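Manutenção de superfícies de trabalho em madeira e pedra

Dicas para cozinha e oficina — caderno de novembro

A maior parte das manchas em bancadas e pavimentos tem origem em duas falhas: produto inadequado ao material e tempo de contacto excessivo. As notas seguintes reúnem procedimentos para madeira clara com nós, mármore e juntas, com as diluições que usamos habitualmente. Aplicam-se a superfícies interiores. Para decks e zonas expostas à chuva, ver o caderno de exteriores.

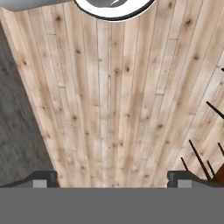
Texto: Estela Jara
Revisão técnica: Achilleas Margaritis
Secção: Superfícies e acabamentos

1. Identificar o acabamento antes de limpar

Deitar uma gota de água numa zona discreta e esperar cinco minutos. Se a gota se mantiver em relevo, existe película (verniz ou poliuretano) ou uma impregnação de óleo ainda ativa. Se escurecer a madeira, o acabamento está gasto ou não existe. O ensaio deve ser repetido em dois pontos: um numa zona de passagem, outro junto à parede ou debaixo de um móvel. É frequente obter resultados diferentes.

Para distinguir verniz de óleo, passar a unha com pressão moderada. O verniz oferece resistência uniforme e, quando danificado, solta-se em lascas. O óleo não lasca. A cera deixa marca esbranquiçada e cede ligeiramente ao calor do dedo.

Registar o resultado. Uma etiqueta colada no interior da porta do armário, com o tipo de acabamento e o mês da última aplicação, poupa a repetição do ensaio.

2. Limpeza corrente da madeira

Aspirar primeiro, com escova de pelo macio. A areia é o principal abrasivo doméstico e o pano húmido apenas a arrasta.

Diluição para madeira envernizada: 20 ml de sabão neutro em cinco litros de água morna. Pano de microfibra bem torcido, no sentido do veio. Não deve ficar água visível nas juntas entre tábuas. Se ficar, o pano está demasiado molhado.

Diluição para madeira oleada: 40 ml de sabão de óleo vegetal na mesma quantidade de água. Não usar sabão com amoníaco, que escurece as espécies ricas em taninos.

A esfregona a vapor é desaconselhada em ambos os casos. O vapor entra pelas juntas de topo, onde a fibra está cortada e absorve mais, e levanta as arestas.

3. Madeira com nós

Os nós são mais densos do que o resto da tábua e absorvem menos óleo. Consequência prática: no dia seguinte à aplicação, os nós apresentam brilho e o resto está mate. Corrige-se passando um pano seco de algodão sobre os nós 14 minutos depois de espalhar o óleo, antes de a película prender.

Nas resinosas, o nó pode exsudar resina durante anos, sobretudo perto de radiadores ou de janelas com sol direto. Procedimento:

Endurecer a gota com um cubo de gelo dentro de um saco.
Levantar com espátula de plástico, quase paralela à superfície.
Limpar o resíduo com álcool, em movimentos curtos, sem alargar a mancha.
Deixar evaporar e reaplicar acabamento apenas no ponto tratado.

O álcool ataca a goma-laca e alguns vernizes antigos. Ensaiar antes.

Nó solto: retirar, limpar a cavidade e colar com cola branca de carpinteiro. Nó fendido: encher com resina epóxi transparente ou com cera dura no tom do próprio nó. A cera dura Komudach em barra funde a baixa temperatura e raspa-se bem, mas não aceita verniz por cima. Em zonas de passagem preferimos o epóxi.

4. Diferenças de tom

A madeira clara amarelece com a luz. Tapetes e móveis deixam zonas mais pálidas, que se notam quando são mudados de sítio. Não há produto que corrija isto. Retirar o tapete e esperar: a diferença atenua-se em alguns meses, conforme a exposição.

Lixar só a zona escura agrava o problema. A lixagem, a fazer-se, é da divisão inteira, começando no grão 40 se houver verniz espesso, passando por grãos intermédios e terminando no 100 ou acima. Saltar grãos deixa riscos que só aparecem depois do acabamento. Aspirar entre passagens.

Para conservar o tom claro, Christos Mitsotakis-Vlachou, assentador de soalhos, recomenda óleo com pigmento branco em percentagem baixa, aplicado em duas demãos finas. Uma demão grossa acumula pigmento nas juntas e à volta dos nós.

5. Bancadas de mármore

O mármore é constituído essencialmente por carbonato de cálcio e reage com ácidos. Limão, vinagre, vinho, tomate e antical produzem uma marca baça em poucos minutos. Trata-se de corrosão da superfície e nenhum detergente a remove — só a repolidura.

Limpeza diária: água morna, uma gota de detergente de loiça com pH neutro, pano macio, enxaguamento com segundo pano e secagem. A secagem é a etapa mais omitida e a que mais influencia o aspeto. A água dura deixa calcário, e o calcário não pode ser tratado com antical nesta pedra. 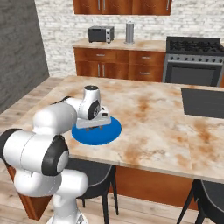 Ilha de cozinha com tampo de mármore e disco azul pousado sobre a bancada.

6. Manchas no mármore

Gordura: cobrir com pasta de bicarbonato de sódio e água, com consistência de iogurte espesso. Tapar com película aderente, furar em dois ou três pontos e deixar 20 horas. Retirar com espátula de plástico. Repetir se a mancha tiver clareado sem desaparecer.

Café, chá, vinho (componente de cor): pasta com o mesmo bicarbonato, substituindo a água por água oxigenada de farmácia. Apenas em mármore claro. Em pedra escura pode clarear o fundo.

Ferrugem: não tratar em casa. Os removedores comuns são ácidos.

Marca baça pequena: pó de polir à base de óxido de estanho, feltro húmido, pressão leve e movimento circular. O resultado só é aceitável em acabamento polido. Em acabamento amaciado a zona fica com mais brilho do que a envolvente.

7. Selagem da pedra

O selante retarda a absorção e dá tempo para limpar. Não protege contra ácidos. Ensaio: gota de água durante dez minutos. Se a pedra escurecer por baixo, selar.

Aplicar com a pedra limpa e seca há pelo menos um dia. Espalhar, aguardar o tempo indicado na embalagem e remover todo o excesso. O excesso seco forma um véu pegajoso, que se retira com nova aplicação do mesmo produto, seguida de pano seco imediato.

Margaritis vende o selante em frascos pequenos, suficientes para uma ilha média. O frasco aberto perde eficácia. Comprar a quantidade necessária.

8. Objetos pousados na bancada

Bases de tachos, frascos de azeite e latas são a origem mais comum de marcas circulares. Usar bases de cortiça ou de silicone incolor. O silicone muito pigmentado pode transferir cor para pedra não selada quando há calor. Os individuais Skodby, em feltro, servem para loiça mas retêm água e não devem ficar sobre o mármore durante a noite.

Tachos saídos do lume: sempre sobre tripé. O choque térmico pode abrir fissuras junto a recortes de lava-loiça e de placa, onde a secção é mais fraca.

Cortar diretamente sobre o mármore risca a pedra e tira o fio à faca. Tábua, sem exceções.

9. Juntas e remates

O silicone entre o tampo e a parede deve ser neutro. O silicone acético, reconhecível pelo cheiro a vinagre, mancha o mármore e a mancha fica por baixo do cordão, onde não se chega.

Substituição: cortar o cordão antigo com lâmina nova, uma passagem em cada aresta, puxar inteiro. Remover restos com raspador de plástico. Desengordurar com álcool, deixar secar, mascarar os dois lados com fita, aplicar e alisar numa só passagem. Retirar a fita com o silicone ainda fresco.

No encontro do soalho com o rodapé da ilha, deixar folga. A madeira dilata na largura das tábuas com a humidade do outono e, sem folga, empola no centro da divisão. Se for preciso tapar, usar cordão de cortiça comprimida, que acompanha o movimento.

10. Material a ter em casa

Dois panos de microfibra de cor diferente, um para pedra e outro para madeira
Sabão neutro sem perfume
Bicarbonato de sódio
Álcool a 96 por cento
Espátula de plástico
Fita de mascarar de baixa aderência
Higrómetro simples

O higrómetro Lelport de mostrador desvia-se com o tempo. Calibra-se fechando-o num saco com uma tampa de sal húmido durante a noite: deve marcar 75 por cento. Se não marcar, acertar no parafuso traseiro.

Correção ao caderno anterior

A leitora Myrto Spanos assinalou um erro na tabela de diluições: o valor de sabão para madeira oleada estava trocado com o da envernizada. Os valores do ponto 2 são os corretos. Quem tenha usado a concentração mais alta sobre verniz pode notar um véu baço, que sai com duas passagens de água morna limpa e pano bem torcido.

Panos com óleo de linhaça: estender ao ar livre, abertos, até endurecerem, ou guardar submersos em água num recipiente metálico fechado. Amarrotados num balde podem inflamar-se sozinhos.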